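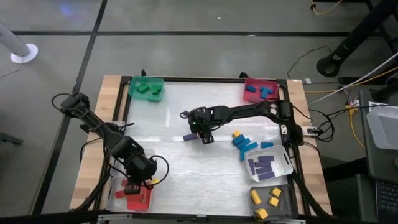

Robot Systems Lab, Unit 3
Handout: The Sorting Cell Fault, and What We Call a Failure
Wednesday, April 18, 2018

Read this before lab. The log excerpts are on the course page. Bring the fault worksheet, filled in, in ink if you are feeling brave.

1. Background

The task is called Nurkance, for reasons lost with the previous course website. Two arms share one table. Loose blocks get picked up and put in bins by color. A toddler can do this, and will, if you leave one near the blocks long enough. Our version runs on a controller package named Pernum and a planner named Shek, which were written by different people who plainly never had lunch together.

Each arm has its own half of the table and may ask to use the middle. Shek hands out the middle to one arm at a time. Pernum moves the arms and reports back. Please memorize that split, as the whole fault lives in the gap between them.

2. What happened

The run in question was done in December at the Driltdale lab. It was supposed to be 504 picks long. It made it to pick 54.

At pick 54 the right arm asked for the middle and got it. It closed on a block, lifted, and lost its grip partway up. The gripper closed the rest of the way on air. Pernum noted that the fingers had stopped moving and reported "grasp complete," a statement with a certain narrow truth to it. Shek believed this and sent the arm off to the bin, where it opened its fingers and delivered nothing with great care.

The count for that bin went up by one. The block was still on the table.

Shek then gave the middle to the left arm, with a map that showed the middle clear. The left arm came through low, hit the dropped block, and pushed it into the base of the right arm. The left wrist joint hit its torque limit and faulted. Good. That part worked as designed. The right arm did not stop, because the stop signal was wired per arm. It went on sorting beside its stalled partner for 2 more picks before the operator hit the red button.

Damage: one bent fingertip and one cracked bin. Nobody was hurt. The operator had been reaching for the cracked bin at the time, so do not take much comfort from that.

3. Points for discussion

Finding the first fault. Most of you will write "dropped block." Blocks get dropped all day long. Look at the finger width in the log at the moment of the report, then look up how wide a block is.

The bin count. It was raised by a command to open the gripper. Nothing ever looked in the bin. Name one sensor already in the cell that could have caught this. There is one, and it was switched on.

The stop. Per-arm stops made sense when the arms sat on separate tables. Find the line in the setup notes where they were moved onto a shared one. Then find the line where the stop wiring was reviewed. Take your time with the second.

4. Cell rules for this week

Both arms stop when either faults. Test this before your first run and initial the sheet.
Hands stay off the table unless both arms are disabled. "It's only moving slowly" was in the Driltdale report too.
If a block is in the middle and neither arm is holding it, the middle is not clear, whatever the screen says.
Keep cables out of the reach of the lower joints. Walk around the table and look.
Do not clear a fault you can't explain. Write it down first, with the pick number.

5. To hand in

A timeline of pick 54 with every message between Shek and Pernum, one page. A changed grasp check, with the width limits you chose and where you got them. A short paragraph on whether the run should be scored as 54 good picks, fewer, or none. Past answers have been creative. Show your counting.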